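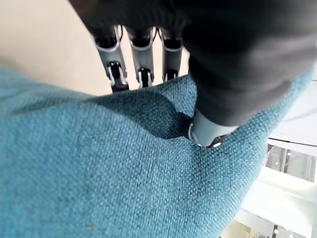 Last updated: Sunday, May 31, 2026

Ollico publishes results of household chore trials

RELDALE - Ollico today published the results of its first full round of household chore trials, which asked whether a robot can take over everyday jobs in a lived-in home. The company's answer is that it can do a few of them, slowly, and with a person nearby.

The trials covered 1,010 attempts at five chores: straightening cushions, folding towels, clearing a table, loading a dishwasher and picking items up off the floor. The robot finished 58 percent of attempts without help. In 311 cases a person had to step in. The remaining attempts were stopped when they ran past the time limit.

Soft items gave the most trouble. A hard cup keeps its shape when it is gripped, but thick woven fabric gives way under a thumb and bunches up, and the hand has to adjust its hold as it closes. Cushions went better than towels, which often came out of the fold uneven and had to be started again.

"People ask us when they can stop doing chores, and I tell them not yet," said Iwona Wróbel, head of home trials at Ollico. "It can put a cushion back on a couch. It takes much longer than you or I would, and some days it drops it. We would rather print the numbers than a sales video."

Ollico has no plans to sell a home robot this year. The same hand is being tested on shop-floor work at the Urbańczyk furniture plant in Ukport, where the tasks include placing seat pads and turning covers. Ollico expects that work to be ready for regular use sooner, as the parts arrive in the same position each time.

A second round of home trials begins in August and will add bed making. The full results, including failed attempts by chore, are available on request from the Ollico press office in Reldale.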